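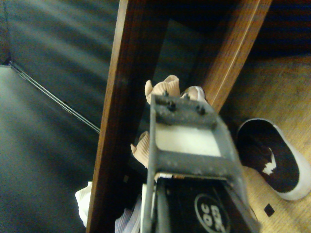 3. Judging Wood Grain in Dim Rooms

3.1 Background

People who buy furniture usually see it first under bright store lighting and then live with it under much weaker light. Complaints that a table "looks brown instead of golden" are common in the furniture trade, and sellers often treat them as a matter of taste. Work on color appearance suggests that part of the complaint is real. As light drops, colors look less saturated, small differences between neighboring tones get harder to see, and the eye relies more on the contrast between light and dark lines than on hue.

Wood grain is a difficult case because it carries both kinds of information at once. The base tone may be yellow, orange or red, while the grain lines differ from it mostly in lightness. A person asked to name the color of a board in low light may be answering from the lines, from the base tone, or from a mixture of the two. Earlier studies used small flat chips and did not separate these. Zein's pilot work in Grumport used full boards but only one lamp position, so that shading across the board and the color of the board itself could not be told apart.

3.2 Boards and finishes

We used boards from two suppliers, Plornar and Juška. The Plornar boards had a clear oil finish and the Juška boards a tinted lacquer. Boards were chosen so that the grain ran at a slant to the long side, which kept participants from using the edge of the board as a guide to the direction of the lines. Boards with knots, repairs or visible glue lines were left out.

Each board was wiped with a dry cloth before a session and stored flat between sessions. We did not polish or refinish any board during the study. One of the Juška boards developed a dull patch near a corner in the second week and was withdrawn, and its results are not included below.

3.3 Lighting

The lamp had a color temperature of 3000 K, close to that of many household bulbs. It was placed to one side, low enough that the light fell across the surface at a shallow angle. Brightness was set at one of four levels by a dimmer, and the order of levels was different for each participant. Participants sat for several minutes at each level before the first board was shown. No daylight entered the room, and the walls were covered with black cloth to limit reflected light.

Side lighting has a known drawback. The part of a board nearest the lamp is always lighter, and the far part can look like a different color. We kept this arrangement on purpose, as it is closer to what happens in a living room with a single floor lamp. Participants were told that the light would be uneven and were asked to name the color of the board as a whole.

3.4 Task and scoring

Participants rated each board on a scale from 0 to 100 for warmth and again for how clearly the grain could be seen. They then picked the nearest match from a printed sheet of tones. The sheet was the standard Harnura chart, cut down to the yellow, orange, red and brown pages. Ratings were given aloud and written down by Wissam Zein, who did not know which finish was on the board.

A match was scored as a shift if the tone picked at a low level differed from the tone picked by the same person at the highest level. The direction of the shift was recorded as toward red, toward yellow, or toward gray. Where a participant changed an answer, only the last answer was kept.

Uneven tone within a single surface is the main source of disagreement in this kind of task. A person who attends to the lighter side will pick a golden or amber tone, and a person who attends to the darker side will pick a reddish brown. Dark grain lines add to the problem when they are spaced unevenly, because the base tone between them is seen in strips of different widths.

Figure 3. Warm orange-brown wood grain in dim light. The tone is lightest toward the right and a duller reddish brown near the center. 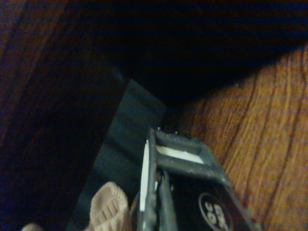 3.5 Results by finish

Shifts toward gray were more frequent for the oiled boards than for the lacquered ones, at every level below the highest. Warmth ratings fell with brightness for both finishes, and the fall was steeper between the two lowest levels. Grain clarity held up better than warmth. Several participants still rated the grain as clear at a level where they said they were guessing at the color.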